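Ticket: Side door at Clillstead branch will not stay latched
Status: Open (again)
Priority: 2 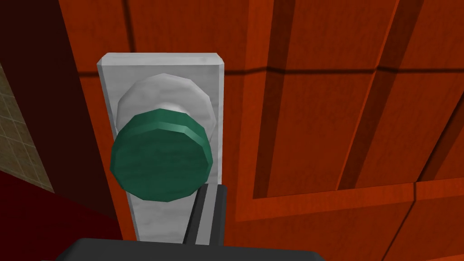 Reported problem

Door closes, latch clicks, everyone goes home happy. Come morning the door is standing open a couple of inches and the hallway is the temperature of the parking lot. Started in January. Staff have tried slamming it. Staff were very thorough about this.

Equipment

Strebel mortise latch, 2000 series, according to the work order. According to the invoice it is a 3000 series. The label on the latch itself has been painted over, so it isn't taking sides.
Closer is a Nukau, surface mounted, two adjustment screws.

Log

8:40 a.m. Arrived. Door open. Closed it. It stayed closed the whole time I was looking at it.

8:55 a.m. Went to the far end of the hall and turned on the air handler. Door popped open before I got back. Turned the air handler off, closed the door, waited. Stayed shut. Repeated it both ways with the same result.

9:10 a.m. Checked the strike plate. Latch bolt is catching by the very tip. Chalked the bolt, closed the door, and the mark landed on the lower lip of the strike. The door has sagged, or the frame has risen, and I know which one I'm betting on.

9:25 a.m. Top hinge screws turn freely and hold nothing. One of them came out with my fingers. Previous ticket says "hinges tightened, resolved." It was the bottom hinge that got tightened. It's an excellent bottom hinge.

9:50 a.m. Replaced top hinge screws with 3 inch ones into the stud. Door lifted enough that the chalk mark now sits inside the opening. Passed the air handler test twice.

10:05 a.m. Closer was set to slow down so much in the last few inches that it more or less gave up. Quarter turn on the latch speed screw. Closes firmly now. Please tell the front desk the noise is normal.

Follow-up, Friday

Branch called. Door stays shut. Door is now hard to open from the hallway when the air handler is running. Reopened ticket and forwarded to Buvonby, who balance the air system and who have told us before that it is a door problem.

Reply from Buvonby: "Sounds like a door problem."

Sent them the test results with the air handler on and off. Asked for a pressure reading in the hall with the return grille uncovered. There is a filing cabinet in front of the return grille. I mentioned the filing cabinet.

Parts used: hinge screws, chalk
Parts still needed: correct model number for the latch, somewhere else to put a filing cabinet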